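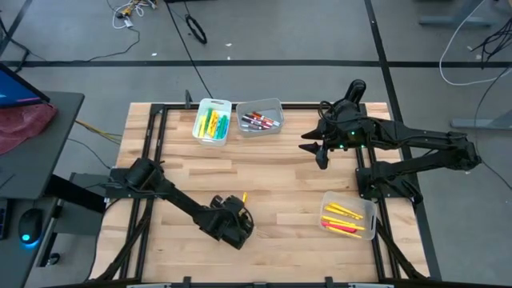 *Marker sorting cell, left arm on a pick, right arm open over the table. Attached to the original report.*

## Left gripper drops markers after finger swap

**Status:** open, waiting on Eichhorn
**Setup:** two arms on the Cumthorpe table, Stokik fingers on the left, stock pointed fingers on the right, Nurkside controller for both

Hi all, me again with the marker saga. Quick recap for anyone new to the ticket: we're comparing the Stokik fingers against the stock ones before we buy a second set, and the job is pulling markers out of mixed bins and sorting them by color. I figured markers would be easy. Ha.

**What I'm seeing**

The left arm grabs a marker just fine, lifts it, gets partway to the bin, and then the marker starts rolling in the grip. Sometimes it stays in, sometimes it's on the floor and I'm crawling under the table for it. The right arm with the stock fingers hardly ever does this (it has its own problem, it's slow to close, but that's a different ticket).

The controller log for the long run shows 1,569 clean picks out of 2,088 tries on the left side. That's way worse than I expected from fingers that cost this much!

**Tried so far**

- Tightened the finger screws. They were already tight.
- Re-ran the gripper zeroing from the Nurkside menu, then power cycled and ran it again because I didn't trust the first one. Same drops.
- Bumped the grip force up 2 steps. Helped a little with the fat markers, made the skinny ones squirt out sideways.
- Slowed the lift to half speed. Fewer drops, but then the left arm is slower than the right and the whole comparison goes out the window.
- Checked the cable loop at the wrist, since support asked. I ran the wrist through its full turn by hand with the power off and the loop never pulled tight.

**Update, Saturday**

OK, this one's more interesting. I swapped the fingers between arms and the rolling moved with them! So now the right arm drops markers and the left one behaves. I'm calling that the fingers and I'm done poking at the wrist.

I also looked harder at which markers go missing. It's mostly the ones that get picked near the cap, where the barrel steps up to a bigger size. The Stokik pads are flat and pretty stiff, so my guess is they touch the cap and leave a gap at the barrel, and then any bump in the move sets it spinning. The stock fingers are narrow enough to land on one side of the step or the other.

Put everything back the way it was afterward, so Stokik is on the left again.

**Update, evening**

Stuck a strip of thin foam on each pad with double-sided tape. Ran 6 short batches and got one drop in the whole lot, and that was a marker I'd left crossways in the bin. Foam's already getting chewed up on one side, so it won't last a real run, but I'm pretty happy with it as a clue.

**Questions for Eichhorn**

1. Do you carry a softer pad for these fingers, or one with a V groove?
2. Is there any harm in running the higher grip force all day if I go back to it?
3. Can I set the grip force per bin on the controller, or is it one value per arm?

Leaving the foam on for now. I'll post the next log when the pads give out.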